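Dressing the cables on a two-arm bench cell (and what I'd ignore from the usual advice)

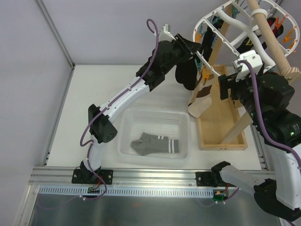 The Dulham cell with both arms on the front rail, purple cables looped along them, sock task on the table.

Most cable advice for small arms comes from people who have set up one arm, filmed it for ten minutes and gone home. I look after a bench cell with two arms on a shared rail, and I have tried most of that advice. Some of it is fine. A good deal of it moves the fault from a place you can see to a place you can't.

What follows is how I route and check the cables on ours. It assumes arms bolted to an aluminium extrusion along the front edge of a table, a cable tray under the rail, one cable running out to each gripper, and a small circuit board at each base. If your cables go inside the links you can skip most of it.

What you need

Hook-and-loop tape, narrow
Side cutters, for removing whatever the last person did with zip ties
Hex keys to fit your brackets
Paint pen
A torch
Spare gripper cable, tested before you start

The spare matters more than the rest. I once spent most of a day on a joint fault with a "new" Plelo cable that had a bad crimp straight out of the bag. Test it on the bench first, with somebody bending it near both ends while you watch the readout.

Step 1. Power down and leave the arms slack

Switch off at the supply. The stop button on our cell cuts motion and leaves the boards live, and yours may well do the same, whatever the label says. Hold each arm as you switch off. They drop.

Take the work off the table. If you have a stand with any height to it, like our drying rack, mark where its base sits with the paint pen before moving it. You will want it back in the same place for step 6.

Step 2. Check the brackets before touching a cable

A loose bracket looks exactly like a cable fault from the software side. The arm shudders, a joint reports an error, and everyone blames the wiring. Push each base bracket sideways by hand, hard. If it moves at all, tighten it and run the cell again before going further.

There are four bolts to a bracket on ours. Do them up in a cross pattern, a bit at a time. Then draw a paint line across each bolt head onto the bracket, so next time you can see at a glance if one has turned. I have read that threadlock makes this unnecessary. I have also removed threadlocked bolts that had backed out.

Step 3. Cut off every zip tie on a moving part

All of them. Zip ties are fine on the tray and fine on the rail. On a link that bends they pinch the cable at one spot, and that is the spot where it goes. Cut with the blades pointing away from the cable and pick up the ends, or you will find them later in the table fixtures.

Step 4. Find the worst pose

Move the arm by hand to the pose that asks for the most cable. The manuals will tell you this is full reach. On our arms it isn't: it's with the elbow folded and the wrist rolled right over, as the cable has to go the long way round the outside of both joints. Try several poses and use whichever takes up the most slack. Then find the pose that needs least, because that decides how big your loose loop gets and what it can catch on.

The usual rule passed around is to leave 10 per cent extra. I don't know where that number came from and I don't trust it. Leave enough that in the worst pose you can still lift the cable off the wrist with one finger. Measure nothing.

Step 5. Tape it down, starting at the gripper

Work from the gripper back to the base. Most people go the other way, and end up with all the error gathered at the wrist.

Fix the cable just behind the gripper connector so the connector never takes a pull. Let it arc freely over the wrist. Tape it again on the straight part of the upper link, loosely enough to slide under your thumb. Leave a second loop at the shoulder, then bring it down past the base.

Keep it off the ventilation holes on the base joint. A cable lying over them will block some of the air, and it may also get warm and soft.

At the board, the small coloured wires are the weak point. Anchor the heavy cable to the rail before it gets there. If those wires are what stops the cable moving, you will be soldering by August. Put any spare length in the tray, in one flat loop, and don't coil it tightly.

Elli Tikkanen at Mäkelä argues for spiral wrap over the whole run. She has more hours on these arms than I have, so I gave it a fair go. It did stop the cable rubbing. It also made it stiff enough to push against the wrist, and I took it off again. She still uses it.

Step 6. Put the work back and go slowly

Put the stand back on its marks. Anything with pegs or spokes sticking out is a hook waiting for a loose loop, and the loop will find it on a return move, when nobody is watching the cable. Run the whole job at the lowest speed you have, one arm at a time, then both together. Watch the cables and leave the grippers to themselves.

Two things to look for: a cable that goes straight at any point, and a loop that touches the other arm. Either one means going back to step 5.

Step 7. Read the log with some doubt

Our Tuvis controller gives error 3056 for a lost joint message. The help page says "check cable". I have had the same error from a cable, a loose bracket, a tired power supply and once from a board that somebody had leant on. If it comes up, wiggle the cable at each taped point with the arm still. If it only appears when the arm moves, go back to the bracket first.

How often

Paint lines and a look with the torch every morning. Retape when the tape has gone fluffy. As for replacing cables on a fixed schedule, I have yet to see a figure for that from anyone who wasn't selling cables.

Last changed 19/04/2018: step 5 rewritten, spiral wrap added.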